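The Packing Corner: Dish Rack, Tape and Tray

Print this page | E-mail to a friend

Posted Jan 17, 2020 by Getsemaní Aguirre

In August we moved our small mail-order work from the kitchen to the back room on Lermont Street. We are selling notebooks and paper goods under the name Zendport, and everything leaves the house in a parcel. The new room has a good door and a bad wall. The wall was painted blue-green by the people before us, and it has many marks. I wanted to paint it again before we brought in the table, but the orders came first and the wall stayed as it was.

The table is black and it stands directly against this wall. I like a black table for packing, as I can find on it any small piece of white paper. It shows dust also, so I wipe it every morning before I open the first order.

The dish rack came with us from the kitchen. In the kitchen it was too wide for the counter, and we wanted to give it away. Then my sister put the tape in it one evening, for a joke, and I did not take it out. A roll of tape has a bad habit to go behind things. In a drawer it collects hair and crumbs on the sticky sides, and on a nail I have to pull it off with two hands. In the rack it lies on the bars, and I can see it from my chair. The bars touch it only in a few narrow places, so the sides stay cleaner than they did in the drawer.

I have tried other holders. There was a heavy tape dispenser from Lozano, which is a very good thing if you use one width of tape all day. We use several widths, and changing the roll took me longer than closing the parcel. There was also a wire basket with 12 pockets. It looked nice on the wall for one week.

Beside the rack is the place of the cardboard tray. We cut our trays from boxes that arrive with deliveries, usually the Grimholm ones, because their cardboard does not bend in the corners. You need a sharp knife and a straight ruler. Cut the box low, so that your hand goes in and out without touching the wall of it. I do not cover the cut edge with anything. It becomes rough with time and then I make another tray, and this costs only 5 minutes.

The tray is for the things of the order I am packing now, and for nothing else. When the order is finished the tray must be empty. This is my only strict rule in the room. Before I had it, I sent a customer her notebooks together with my own scissors. She returned them in a padded envelope with a kind letter, and the number of that order was 939, so I will not forget it.

Some readers asked if the rack can hold more than tape. Yes, but keep out anything thinner than the space between the bars. Pencils fall through. Flat cards stand well on their edges if you put them close together, and 6 envelopes of the middle size stay upright without help.

If you have a corner like this in your home, write to me how you keep the tape. I would like to know it.
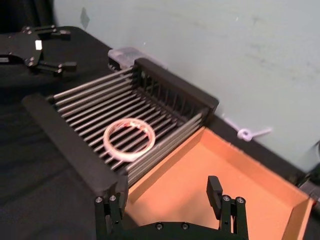

Tape on the bars, cardboard tray on the right.

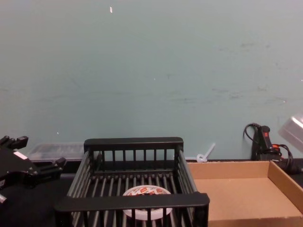 The rack against our wall, with all its marks. The label on the tape has red and orange on it.

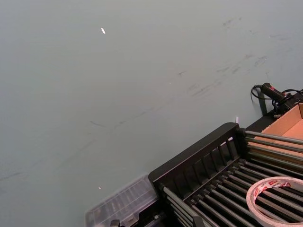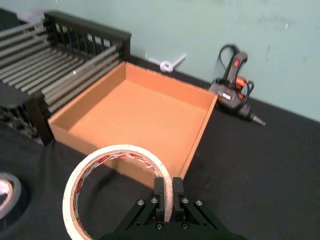
The tray with nothing in it, and the red print inside the roll.

The packing corner. Tape, cardboard and dish rack in all four pictures.

12 comments | 6 shares

Contact | Copyright Zendport | Back to top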